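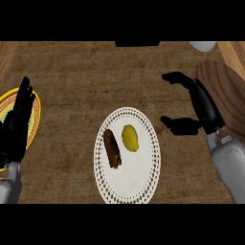 1/ School dinners in Cudcombe, what has changed

Oct 29, 2019

The new menus started in September and a few parents have asked me what is different. I've read the council papers so you don't have to. Short thread.

2/ Cudcombe Primary used to cook on site. The kitchen shut at the end of last summer term and meals now come by van from Dostlow, 38 minutes away if the level crossing is up.

3/ The contract went to Vernum. They already do the two schools in Dostlow, and the paper says adding us brings them to 1020 meals a day. Their kitchen can do 2000, so expect other villages to be asked next.

4/ Price to parents is the same until Easter. After that it is "subject to review". I asked what that meant and was told it would be reviewed.

5/ Choice has gone from three hot mains to two, plus a jacket potato. Roast stays on Wednesday. Fish stays on Friday. Pudding is fruit or yoghurt on Mondays and Thursdays, which has gone down badly in our house.

6/ Meals have to be ordered by 9am through the Zeng app. If you miss it, your child gets the jacket potato. You can order up to a fortnight ahead – I do it on Sunday night now.

7/ Allergies: fill in the new form even if you filled in the old one. The old forms were not passed on. The office has paper copies.

8/ Free school meals carry over. You don't need to apply again, but you do still need to order on the app.

9/ The consultation had more than 200 replies. Most were against closing the kitchen. The paper gives the repair bill for the ovens and the extraction as the main reason it closed.

10/ My two say the food is fine but not very hot. The pasta is better than it was, the gravy is worse. Other children will tell you something else.

11/ Next review is at the spring governors' meeting, open to parents. Questions go to the school office in writing a week before.

12/ Someone has asked about packed lunches. Still allowed, same rules as before, no nuts. They sit at the same tables as everyone else now.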